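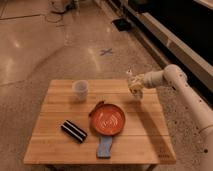
*The arm at its table, back half of the shop. Cup, pan and all.*

Dec 8, 2023

So I've been at Baltberg since May and people keep asking me if the robot took my job. It took the part of my job I complained about the most! I used to do 700 pick-and-place checks a week by hand, writing every one on a clipboard, and my wrist hated me for it.

Now the arm does the reaching and I do the setting up – which thing goes where, how far apart, what we try next. Agata Rizzi taught me how to read the logs (I was terrible at it for weeks) and I kind of love it now. 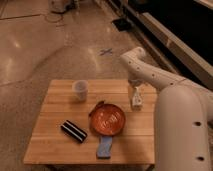

What I do miss is the talking. When four of us shared a bench you heard about everybody's kids and everybody's car. Tamunoemi Akande moved over to the Kuster line, and the two of us have to plan lunch like it's a dentist appointment.

Pay went up a little, hours stayed the same. They want us to run 200 grasps a day by spring and I asked who sets up the table for all of those. Me, apparently – so I'm asking for a second person before I say yes.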